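Ginevra Mazza on the Brestelham Negatives

The photographer Ginevra Mazza spent six years cataloging the glass negatives of the Orkora portrait studio. The collection holds over 70 plates. "Most were stored without labels," she stated. "We began with the paper sleeves."

An exhibition of 40 prints opens in April - the first public showing of the work.

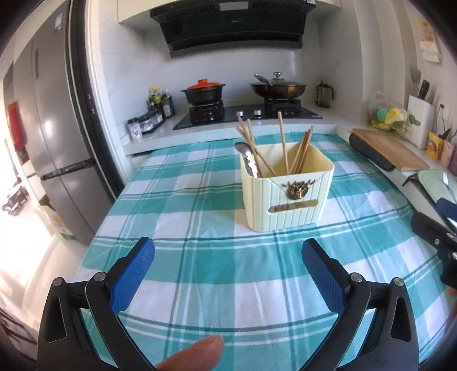 Plans for Publication

Ms. Mazza confirmed that a book will follow, with an essay by Thomas Santoro. "The text is with the editor," she said.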